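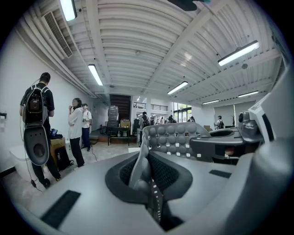

The Kundside from underneath, dimpled finger at right.

Kundside hand-held gripper: good fingers, thin promises
By Khrystyna Romaniuk
28 June 2025

Cullgate sells the Kundside as the quick way to teach a robot arm. You hold the gripper, do the job by hand, and the software turns what you did into something an arm can learn from. The sales page says a new user can be recording useful takes within a single morning. We had the kit on loan for 11 working days in May and used it in a large shared hall with plenty of people walking through. My morning was gone before the first usable take.

The kit comes as a gripper, a charging cable, a sheet of spare markers and a year of access to Ilie, the program that sorts and checks your recordings. There is a printed card in the box too. It covers switching on, switching off and cleaning. For anything else you are sent to a web page, and when I looked, the page on calibration was for an older model.

The fingers

I'll start with what I liked. The finger pads have raised round dimples over the gripping face, and they hold well. Smooth bottles, cardboard flaps, a folded cloth, a bunch of keys — all of them stayed put when I squeezed. My own pair of kitchen tongs would have dropped half of that. The pads showed no wear at the end of the loan, though 11 days is a short test and Cullgate wouldn't tell me how long a set should last.

The body is less convincing. It's big, and the gray and white plastic takes up a lot of room around your hand. Reaching into a deep box is awkward, and a drawer is worse. Aušra Dzene, who has smaller hands than I do, could work the fingers fine but needed to put the whole thing down between takes. Balance is the problem more than weight. It wants to tip forward.

Tracking and markers

The software follows the fingers using the markers printed near them. When it can see them, it works. When your wrist turns and one goes out of view, Ilie is supposed to fill in the gap, and it does so with a lot of confidence and mixed results. We recorded 200 takes of one dull task, moving small items from a table to a crate. Ilie accepted nearly all of them. Aušra then went through them by eye and found plenty where the finger opening on screen was clearly wrong for what the hand was doing. I would rather have a program that rejects too much.

Cullgate says a busy room makes no difference. I can't say I agree. Takes made facing a plain wall came out steadier than takes made facing the open part of the hall, with people crossing behind the work. That may be our room, or our technique. The support desk suggested better lighting, and we already had tube lights all over the ceiling. 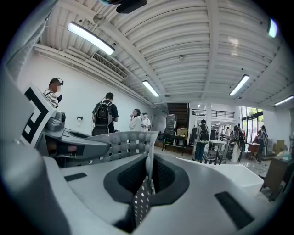 Carrying the rest of it

Cullgate talks about the gripper as if it were the whole purchase. You also need something to record to, and for moving around that means a backpack and a cable. The cable catches on table corners. It caught on me. Torex, the reseller that lent us the kit, offers its own shorter lead as an extra, and I'd call that a part that should be in the box.

Price and support

Ilie costs $200 a month after the first year. The price of the gripper itself is "on request," a phrase I dislike in any product. I sent three questions to support and got answers to two. Both were polite, and one was correct.

Should you get one?

If you already have someone who will check recordings by hand, the Kundside is a decent tool with very good fingers, and I'd ask Torex for a loan before signing anything. If you were hoping the software would do the checking, wait. Cullgate has an update planned, with no date on it, and I'm not going to score a product on that.

Rating: 3 out of 5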